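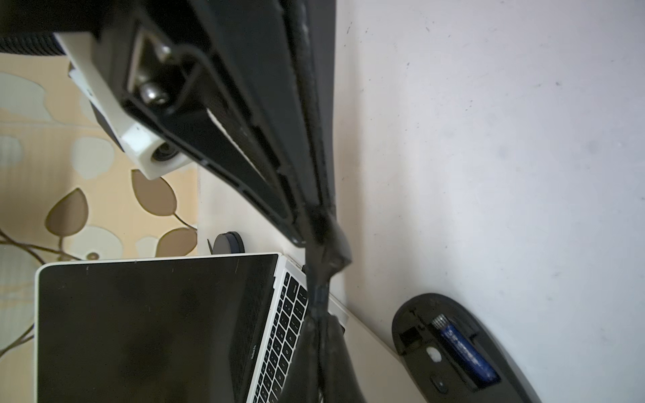 Why does the gripper stop halfway through closing?
The controller has seen more motor current than the set limit and has cut the drive. On the Lencho gripper this shows as fault 215, and the fingers stay where they are until the fault is cleared.

7.3 Clearing fault 215

CAUTION: Keep hands away from the fingers while the drive is powered. They can move when the fault is reset.

1. Press the stop button on the arm controller.
2. Switch off the gripper supply and wait 60 seconds.
3. Look along the rail for grit, loose cable ties or a trapped wire.
4. Slide the fingers apart by hand. Do not lever them with a tool. 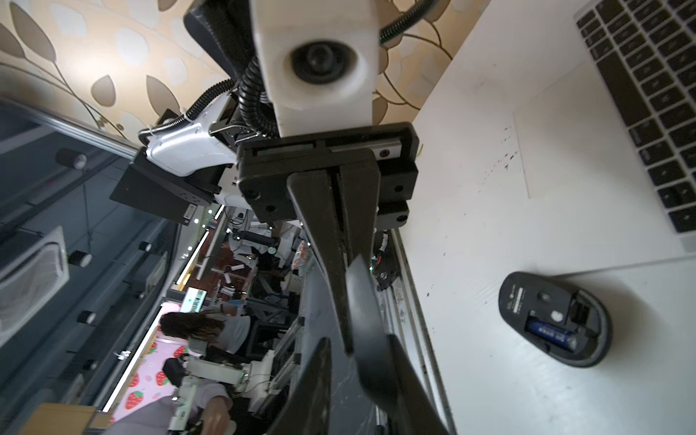
If they bind at one point – usually near the end of travel – the rail needs cleaning before you go any further. Use a dry cloth only.

5. Restore the supply and release the stop button.
6. Open the Tradis panel, choose Gripper, then Reset.
7. Run one slow open and close with nothing between the fingers.

Note: The current limit is set to 900 mA at the factory. Do not raise it to get rid of the fault.

If fault 215 comes back within 200 cycles, take the gripper out of use and send the fault log to Zinash Adugna at Cullton. Leave the finger screws as they are.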